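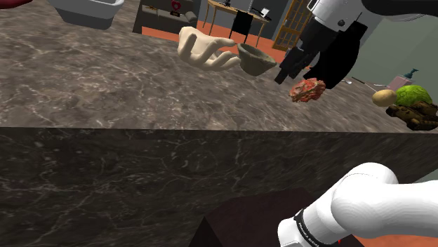

Home Forums Events Members Search

Rolstead open day, simulated kitchen demo. Anyone else go?

kettlebrook
Went Sunday afternoon. I drove 46 miles for this, so weigh my mood accordingly. The flyer said "watch a robot make itself useful in the kitchen." What we got was a simulated kitchen on a big screen. The real arm was in the next room, switched off, behind a rope. Rosalie Ammann gave the talk and she was clear enough, but she kept saying "the robot picks up" this or that when no robot was picking up anything. A program was.

dunmore_h
They train in simulation first. Everybody does. You can run 300 tries overnight and break nothing. I don't see the scandal.

kettlebrook
No scandal. I'd just like the flyer to say so. And 300 tries at what? I asked how many of those carried over to the real arm and was told the Preser team is "still looking at that."

pia.w
I liked the clutter, to be fair to them. Most demos I've been to had three colored blocks on a white table. This had a potato jammed up against a lettuce or a cabbage, a soap dispenser right behind it, and a lump of raw ground meat sitting straight on the marble. That's closer to my counter than I want to admit.

dunmore_h
Exactly. Clutter is the hard part.

oldtoolbox
Ground meat is the hard part. It squashes, it sticks, it comes apart in your hand. In a simulator it's usually one solid lump with a meat picture wrapped around it. Did they say which?

kettlebrook
I asked. One solid lump for now.

oldtoolbox
Then it's a potato with a different paint job. I worked on a packing line with Kaufmann grippers for years and soft food was the thing that stopped the line, every shift.

pia.w
She did say that up front at the 11 o'clock session, before anybody asked. Maybe the afternoon one got a shorter talk? She also said the Jomier people are doing the soft stuff separately.

kettlebrook
Could be. We started late and she skipped slides.

marsh_lane
What was the cream hand next to the stone bowl supposed to be for? My daughter wanted to know and I had nothing.

pia.w
A sculpture, I think. Something with an awkward shape to steer around or grab.

dunmore_h
They have 125 objects and shuffle them. You get odd neighbors.

oldtoolbox
How long per pick?

kettlebrook
64 seconds for the one I timed on my phone. I could have had the burger in the pan.

dunmore_h
Speed is the last thing you tune. You know that.

oldtoolbox
I've heard it from every salesman I ever dealt with, too.

marsh_lane
Is the October one at the same building? If the real arm is running I'd go again, otherwise I'll skip it.

pia.w
Same building. I emailed to ask about the arm and haven't heard back. Will post when I do.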